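Horgan spike plate project, workshop notebook
March, entry 11

Started at 08:40. Plan for the session was to finish the bend tests on the second batch of plates, re-zero the force plate under lane 2 and get a first set of treadmill runs on the Zedum foam with the new geometry. The first two got done. The third got partly done, see the end.

Background for anyone picking this up cold. The middle-distance spike is for 800 m to 3000 m on an indoor 200 m track. The old plate was flat through the forefoot and stiff all the way back to the arch. The athletes who wore it over the winter liked it on the straights and complained about the bends, mostly the left foot, mostly on the outside edge. Batch one of the new plate had a slot cut behind the ball of the foot to let the front twist a little against the rear. It twisted too much. Batch two has a shorter slot with rounded ends and one extra layer at the toe.

Bend tests

Rig is the three-point bender on the Wamar frame, supports at the usual spacing, nose at the metatarsal line marked on the template. Preload, then five settling cycles, then the measured cycle. I have stopped reporting the first cycle at all. It reads stiff every time while the resin beds in against the supports and it has confused two of our plots already.

Batch two left plates sit close together. The right plates have one outlier, plate R4, which is softer than the others by more than I would put down to the rig. I turned it round and ran it again, same result. Under the lamp there is a pale patch at the inside end of the slot which could be a dry spot in the layup. Marked it with pencil and put it in the quarantine tray. It is not to go into a shoe. If Lendero want it back for sectioning they can have it.

Torsion was done by hand with the lever arm and the dial gauge because the proper fixture is still waiting for its clamp. Readings are fine for ranking plates against each other and no good for anything else. Ranking is as hoped: old plate stiffest, batch two next, batch one well below. Please don't quote the torsion values in the report until the fixture is finished.

Slot ends: checked all of batch two with the dye. No cracks showing after bending. Batch one had hairlines at the square corners by this stage, so the rounding looks worth the extra cutter change. Will repeat after the fatigue run. 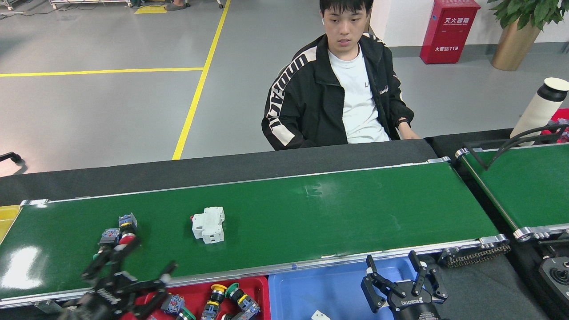 Fatigue run is set for 407 cycles overnight on plate L2 only. The odd number is left over from the winter test plan, where it was the estimate of left-foot contacts in a set of race-pace reps, and I have kept it so the results line up with the old plate. Displacement limit is set, force limit is set, stop-on-drop is set. Last time the stop-on-drop was off and the rig carried on bending a broken plate until morning, which told us nothing and scored the supports.

Force plate, lane 2

Re-zeroed with the track surface piece in place. Drift over the first hour after switch-on was larger than I would like. After that it settled. From now on the amplifier gets switched on before anything else in the morning, including the kettle.

Checked with the calibration weights at the centre and the four corners. Centre good. Back left corner reads slightly low. I lifted the surface piece and found grit under that corner, cleaned it, put it back, and the error went down without going away. One of the levelling feet may have moved when the board was lifted out for the school visit. Left it alone for now, as the landing zone for the bend trials is well forward of that corner, but it needs doing before anyone uses the plate for starts. Block starts load exactly that end.

The timing gates still disagree with the plate clock. The offset was constant over the trials I looked at, so it can be taken out afterwards. I have put the correction in the processing sheet in its own column. Raw times stay raw.

Foam

Zedum samples came in two densities. Both were conditioned overnight in the cabinet. The softer one gives a better return in the drop test at low energy and loses that lead as the drop height goes up. At the height we use for race pace the two are close enough that I would choose on weight and wear. The firmer one is slightly heavier for the same thickness.

Some notes on the drop test, because the method has been wandering:

Use the small flat striker. The domed one gives a nicer-looking curve and a number that depends on how well the sample is centred.
Leave the sample for a full minute between drops.
Write down the cabinet temperature and the room temperature. The last sheet has only the cabinet.
Throw out a sample once the skin is marked. Turning it over does not give you a new sample.

Glue-up of the firm foam to the batch two plate went without trouble. Roughened the plate with the grey pad, wiped, primed, waited, pressed. Edges trimmed back with the knife guide. One heel lifted slightly on the right shoe at the arch, where the foam has to follow the plate down. Re-pressed with the curved block. The flat block should not be used in that area at all, it bridges the dip.

Treadmill runs

Shoes weighed before the runs. The pair differ by 2 grams, left lighter. I can live with that.

Protocol was four easy minutes, then short efforts at 800 m pace and at 3000 m pace, old shoe and new shoe alternating, with the order swapped for the second block. Spikes were replaced with the blunt rubber studs for the belt. This raises the forefoot slightly compared with the track, so contact times from the treadmill should be compared only with other treadmill contact times.

First block complete. Second block abandoned after the opening effort when the runner reported rubbing at the base of the little toe on the left foot. Looked inside the shoe. The lining has a seam crossing exactly there, and with the firmer foam the foot sits a touch higher than it did on the winter pair, so the seam now bears on the joint. Skin was pink, not broken. No point in pushing on, as anyone running round a sore toe is going to give me a different foot strike.

From the one block, for what it is worth:

Contact time at 3000 m pace: no difference I can see between shoes.
Contact time at 800 m pace: new shoe slightly shorter, inside the spread of the old one.
Step rate: up in the new shoe at both paces. May be novelty.
Rearfoot angle: camera markers slipped on the right heel, so left only. Left looks ordinary.

One block from one runner is not a result. I am writing it down so the second session can be laid out in the same way and the two put together.

Runner's comments, taken before seeing any figures: the new shoe feels lower at the toe, comes off the ground cleanly, less of a slap than the old one. Would race in it on the straights. Could not say anything about bends from a treadmill, which is fair.

Bend trials

These are the trials the whole plate was made for and they need the track. The hall is booked for sprints most of the time this month and we have been offered an early slot, with the banking down. Flat bends are not what the shoe will see in competition but they are a reasonable first look, and possibly a harder test for the outside edge.

Planned layout: entry gate at the start of the bend, force plate cover at mid-bend with the surface piece matched, exit gate at the head of the straight. High-speed camera on the inside rail, low. Target entry speed called from the gate. Any run outside the speed window is kept in the file and marked, not deleted. Last winter some were deleted and we could not work out afterwards which.

I would like 111 usable left-foot contacts across the group before drawing any conclusion on edge pressure. That was the figure from the power calculation done in the autumn with the spread we saw in the old shoe. If the spread is smaller in the new one we can stop sooner, but the calculation gets redone first.

Pressure insoles need new cables. The left one drops out when the ankle is fully bent, which shows in the file as a flat line for part of each stance. I taped the connector as a stopgap. It held for the walk across the workshop and I make no claim beyond that.

To do

Collect L2 from the Wamar frame, dye check the slot ends, photograph under the lamp.
Ask Lendero for the layup sheet for the right plates, R4 in particular.
Move or flatten the lining seam at the little toe, left and right.
Clamp for the torsion fixture.
Level the back left foot of the force plate.
Insole cables.
Repeat both treadmill blocks from the start once the lining is sorted. Do not reuse the block from this session as block one.

Horgan log sheet updated to match this entry. Rig started 17:50, cycle counter checked and moving, guard down, lights off.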